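The Open Day at Iltness

My aunt Edith Espinoza has never in her life arrived on time for anything, so of course the one day I was running late she was already standing outside Iltness with her coat buttoned up to her chin, tapping her watch at me through the windshield.

"They started without us," she said. They hadn't. The doors weren't even open.

I should explain that the whole thing was her idea. Back in February she'd seen a card in the window of the bakery – OPEN DAY, MEET THE ROBOTS, FREE COFFEE – and I'm pretty sure it was the coffee that did it, but by the time she called me she was talking like she'd been following the field for years. She'd bought a notebook! She had questions written in it, and she wouldn't let me see them.

Inside, a tall woman with a badge that read Signe Halvorsen gave us stickers and told us the group ahead had 56 people in it, so could we please stay behind the tape. My aunt looked at the tape the way she looks at speed limits.

We did the talk first (long, lots of slides, a man next to me fell asleep) and then they let us into the big tiled room where the robot was. I'd expected something out of a car factory, sparks and so on. What we got was a red arm and a tray full of toys, and a guy named Wilmer Pacheco in sneakers telling us the job was to get the toys sorted into boxes.

"My grandson can do that," said my aunt, loudly.

"How old is he?" asked Wilmer.

"Thirty-one."

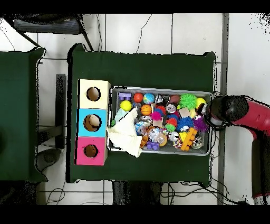
She got her laugh, and after that there was no holding her. She wanted to know who picked the toys. She wanted to know why the arm had to think so long when it could plainly see the ball, it was right there, even she could see it and she'd left her good glasses in my car. Wilmer said seeing it was one thing and deciding how to grab it was another, and she wrote that down and underlined it.

"And what happens when it drops one?"

"We pick it up and it tries again."

"How many times?"

"The record is 75," he said, and you could tell from his face that it had been a very long afternoon.

I don't know why that got to me. I'd been out of work since Sotier closed, and I'd sent out a fair number of letters, nowhere near 75, and I'd more or less quit sending them. I stood there holding my paper cup and feeling kind of shown up by a machine.

My aunt didn't say anything about it. She just tore a page out of the notebook, the only one with nothing on it, and handed it to me along with her pen.

"Ask him if they're hiring," she said.

"Aunt Edith, I fixed vending machines."

"So? Those have an arm in them. The one with the chips."

Wilmer had heard, obviously, the whole room had heard. He scratched his neck and said well, they did need somebody who was good with things that jam. Then he wrote a phone number on my page, and my aunt asked for her pen back.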